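Chapter 3
How a Choir Learns to Breathe Together

I got thrown out of my first choir for breathing. I was eleven, I had a cold, and I took a great big noisy gulp right in the middle of a long held note. The director stopped, looked over the top of the piano and asked me to go sit in the hall until I could do it quietly. I sat there for most of the rehearsal, practicing (and getting dizzy).

I still think she was a bit hard on me, but she had a point about the gulp. In Chapter 2 we spent our time on the single voice: how you stand, where the air goes, what your ribs are doing. Now we put that voice in a room with other voices, and everything gets harder and a lot more fun!

Take the piece we'll be working from, the Jivmont Evening Song. It runs 49 measures, it's slow, and the altos have one phrase that no human being can sing in a single breath. I've tried. I tried in the car and I tried lying on the kitchen floor. So what do you do with it?
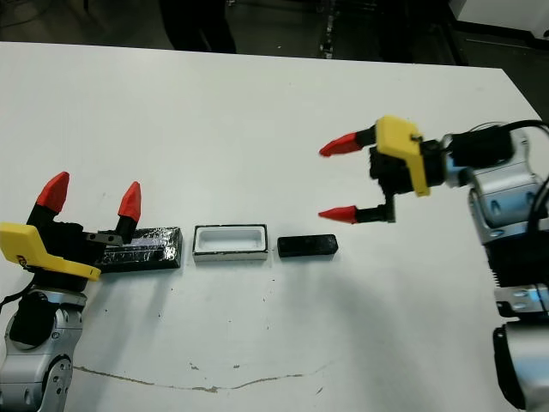 Stagger it, was the answer I got from the Skorton Community Chorus when I put the question to them one Friday night, and never breathe at the bar line, and for heaven's sake don't breathe when your neighbor does. An alto in the second row added that she always drops out in the middle of a vowel, gets her air, and sneaks back in softly on the same vowel, so the word never breaks.

I couldn't have put it better, and I've been trying to put it better through two editions of this book. The trick is called staggered breathing, and you'll use it for as long as you sing with other people. Each singer leaves the line at a different spot. The listener out in the seats hears one long sound with no seam in it, even in a hall like Gistum, which holds 1,000 people and picks up every sniff.

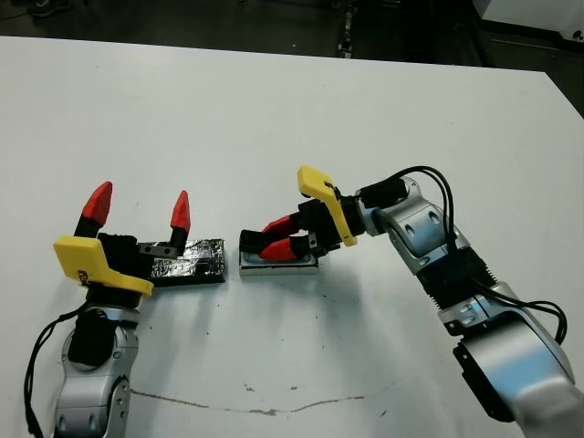 Coming back in is where most groups get into trouble. A singer who has just filled up on air wants to spend it, and so the note bulges. Do that with thirty people and the line starts to wobble like a tired accordion. Come back in quieter than you left. Then grow, slowly, until you can't hear yourself sticking out anymore.

There's a second kind of breath, the one everybody takes at once, and we'll get to it in the next section along with the Rastogi drills. Those look dull on paper and I used to skip them. Please don't skip them.

Before you read on, get 3 friends together and hum one low note for as long as you can keep it going as a group. Don't plan who breathes when. Record it on a phone, play it back, and mark down each place where the sound dips. Hang on to that recording, you'll want it for Section 3.2.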